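We use cookies to remember your settings and count visits. Accept all | Manage choices

Section 4. Teaching a clean-up task by remote control

Okay, arms are bolted on, the leader handles are paired, and you've done the homing routine from Section 3. Now for the fun part! In this section you'll drive the Rostance yourself and record yourself doing a chore, over and over, until there's enough for it to learn from. I'm using floor pickup all the way through because it's the one I've taught the most and the one I've messed up the most.

Before you start

Put on shoes with a closed toe. Keep the stop button on the side of your weaker hand (mine's the left) so you can smack it without letting go of the leader that's doing the fine work. Kids and pets out of the room, please.

CAUTION: The arms follow your hands, and they don't know where the furniture is. If you sneeze, the robot sneezes too. Keep people out of reach of both arms whenever the light on the base is green.

Setting up the session

1. Turn on the base and wait for two beeps. One beep means it only found one arm, so check the connector at the shoulder and try again.

2. Open the Liyanage recorder on your laptop and make a new task. Give it a name you'll still understand in a month. I have a folder called "test new FINAL b" and I'm scared to open it.

3. Type the instruction the way you'd say it to a person. "Pick the trash up off the floor and put it in the basket" is perfect.

4. Set the episode limit to 600 seconds. You won't need that long, but a limit that's too short will chop off your ending, and Karthik Kumarasinghe lost a whole afternoon of good takes that way.

5. Squeeze both leaders fully, then let go. The arms are live now.

Recording

6. Tap the pedal once to start. Hold still for a breath before you move, so the recording has a clean first moment.

7. Go to the first piece of trash with whichever arm is closer. Come down slowly, close the gripper, and lift straight up before you go sideways. Dragging stuff along the floor looks fine on screen and teaches a terrible habit!

8. Carry it over the basket and bring it down close to the rim before you open the gripper. Light things like paper and snack bags love to float off if you drop them from way up high. 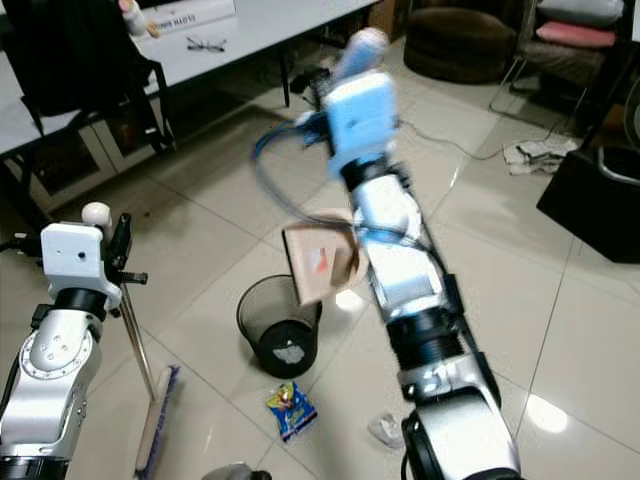
Do I have to use both arms in every take?

Use whatever the job calls for, and let the other arm sit still if it has nothing to do. The recorder saves both arms either way, and an arm that stays quiet is useful information too. What you want to avoid is waving the spare one around while you think (I do this, Piyumi Cassim has caught me at it more than once).

9. When the last piece is in, bring both arms back to a resting pose and tap the pedal twice. Two taps saves, one long press throws the take away.

10. Move the trash around, swap a piece or two for something different, and go again. Shift the basket now and then as well.

NOTE: Small fumbles are okay to keep. If you miss a grab, back up, and get it on the second try, save that one, it's good for the robot to see a recovery. If you knock the basket over and say a bad word, long press.

How many takes is enough?

My first floor pickup set that really worked had 283 takes in it, done over a bunch of evenings in May. Debashish Sheikh got by with fewer, but his room is tidier and he's a much smoother driver than me. I stop after 6 in a row and stretch my wrists, and you should too. Tired takes are jerky takes.

CAUTION: Squeeze both leaders and press the red button before you step in to move anything by hand. Wait for the light to go amber. Every single time, even for one little scrap of paper.

Once you've got a set you like, plug in the drive and go on to Section 5, where we sort the takes and start training.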